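# Granola bar wrappers – is there any bin these can go in?

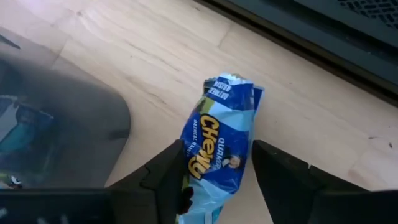 Last edited: Thu 17 February · 3 replies · filed under Kitchen > Trash and recycling

**Wiebke Voß**

We go through a lot of granola bars in this house. Mostly Quaker Chewy, oatmeal raisin for me and whatever is on sale for the kids. The box is easy, it gets flattened and goes in with the cardboard. The wrappers are what I can't work out.

They feel like plastic on the outside, but the inside is silvery white, so I don't know if that counts as foil, plastic, or a mix. There is no recycling mark on the part that survives once the bar has been torn open, or if there is one I lose it in the creases. I live in Neltach and our curbside sheet says "plastic containers" and "clean foil" and that is all it says.

I have been putting them in the recycling bin for two years and my brother-in-law told me over dinner that I was making things worse. I would like to know if he is right. Also, the wrappers end up everywhere – on the table, in coat pockets, down the side of the car seat – so if anyone has a way of keeping them in one place until trash day, I would take that too.

---

**tableleg78**

Trash. They are too small and too light for the sorting line anyway. Your brother-in-law is right, sorry.

---

**Prekgate_Marnie**

Longer version of the reply before mine. I worked on the sorting floor at the Prekgate transfer station for five years, so this is how it went there. Other towns may do it differently and you should go by your own.

A snack bar wrapper of that kind is usually a plastic film with a very thin shiny layer on the inside. The shiny layer keeps air and moisture out so the bar doesn't go stale. It is a different thing from kitchen foil, even though it looks close, and it can't go in with "clean foil."

There is an old test for this. Squeeze the wrapper into a ball in your fist and open your hand. Kitchen foil stays in a ball. Film springs back, at least partly. It isn't a perfect test. A wrapper that has been twisted hard can hold a lump shape for a good while, and people used to bring them to me and say "look, it stays." Leave it on the table overnight and check again in the morning, or compare it with a real piece of foil the same size.

It also shouldn't go in with "plastic containers." That means bottles, tubs and jugs. On our line anything flat and light went up with the paper, and anything screwed up small fell through the gaps in the screens and came out with the broken glass and grit. Either way somebody ended up throwing it out. One wrapper does no great harm, but a bag of them does slow things down.

The store drop-off boxes for grocery bags are no good for these either. Those take stretchy film, the kind you can push your thumb through slowly. If it crackles, leave it out. Bread bags are usually fine and bar wrappers are not.

What you can do:

- Put them in the regular trash, folded or stuffed inside each other so they don't blow around on collection day.
- Ask the school. Some have a mail-in box for snack wrappers. Ours filled one in March and then it took weeks to get it picked up, so ask who empties it before you start saving.
- Buy something with less packaging. I know that isn't always practical with kids.

If you do save them for a mail-in box, shake the crumbs out. You don't need to wash them. Check whether they want the torn-off corners as well, some of the boxes are fussy about loose bits.

For Neltach in particular, call the number on your curbside sheet and say "snack wrappers" instead of "plastic." If you only say plastic they will tell you yes.

---

**brelus_and_mushi**

Can't help on the recycling part but I can on keeping them in one place. We have two kids and a dog (Mushi) who eats wrappers, so it matters here. The vet bill last time was $205 and all they did was look at her and send us home with instructions.

We tried a bowl on the table first and that was no good, the wrappers uncurl and hop out. What works is an empty tissue box, the square kind with the slot in the top. You push the wrapper in through the slot and it stays in. When the box is full the insides get tipped into the trash and the box goes with the cardboard. One box lasts us a couple of weeks. We have one on the kitchen counter and one in the car, on the floor behind the passenger seat.

Another thing that helped was getting the kids to open the bar without ripping the end right off. If the strip stays attached you have one piece of trash and no little silver corner on the floor. My older one can do it. The younger one uses his teeth, so we still find corners.

Don't bother with the tiny desktop trash cans with the swinging lid. We bought one and the wrappers jam the lid open every time.

---

**Wiebke Voß**

Thank you, all three. I did the overnight test with a wrapper and a piece of foil next to it. The foil hadn't moved and the wrapper had opened up by a good bit, so that settles it for me. They are going in the trash from now on.

I called the town as well. They said the same as Marnie, and that the curbside sheet is being reprinted, but they couldn't tell me when. Tissue box is on the counter.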